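Print this page
E-mail this page

Service Department Wait Times at Two New-Car Dealerships
Student project report, Automotive Business Management, second year

Background

Our group looked at how long customers wait for a routine service booking at a franchised new-car dealership, and whether the wait affects where they take the car once the warranty runs out. Dealers make a good share of their income in the service bays, so losing a customer to an independent garage matters to them even when the showroom is busy.

Two dealerships in Redovthorpe agreed to take part. Humulgate Motors is the larger one and sells two brands from the same lot. Yazıcı Auto is a single-brand family store near the highway. Both let us hand out a paper questionnaire in the customer lounge during October, and both gave us their booking records for the same month with customer details removed.

Method

We printed 300 questionnaires and split them evenly between the two stores. The form had 19 questions. Most were tick boxes covering the age of the vehicle, how the booking was made, how many days the customer waited for a slot, and whether they would come back after warranty. The last three were open questions with a few lines for an answer.

We first planned to run the whole thing online through a link on the service invoice. Humulgate's service manager told us that hardly any customers follow those links, so we changed to paper. Customers filled in the form while they waited for the car and dropped it in a box at the cashier's window.

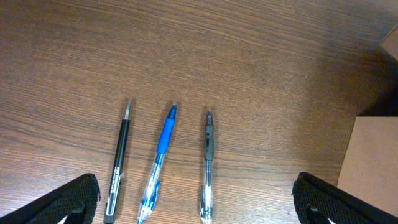 The forms were typed into a spreadsheet by two group members working separately, and the two versions were compared line by line. Where they disagreed we went back to the paper copy. Forms with no answer to the waiting time question were left out of that part of the analysis but kept for the rest.

The booking records came out of Tumow, the scheduling software used at both stores. The export lists the date a booking was made and the date of the appointment, but it does not show whether the customer turned down an earlier slot. We could not correct for this.

Findings

The wait for a basic oil and filter service was longer at Humulgate. Customers there also complained more about the phone line than about the wait itself. Several wrote that they had called at lunchtime, been put on hold and given up.

At Yazıcı Auto the wait was shorter, but the store keeps 3 bays open and one of them was out of use for part of the month while a hoist was repaired. The service advisor moved tire changes to early morning to make room, starting at 7:00 a.m.

Price was the reason most often given for planning to leave after warranty, at both stores. Waiting time came second at Humulgate. At Yazıcı Auto it was behind the distance from home.

Customers offered a loaner car or a shuttle ride were more likely to say they would return. The shuttle group was small, and we would want at least 50 forms from shuttle users before relying on this.

Limitations

People who drop off the car and leave right away rarely saw the questionnaire, so our answers lean toward customers who have time to sit in the lounge. October is also the start of the winter tire rush, and a quieter month might give a different picture.

Recommendations

Humulgate should let customers book basic services on its website, including outside office hours, and should put a second person on the phones between noon and 1:30 p.m. Yazıcı Auto should post its early tire hours at the entrance, as some customers wrote that they did not know about them.

Both stores should quote the full price of the first service after warranty before the customer leaves the last one under it.

Print this page
E-mail this page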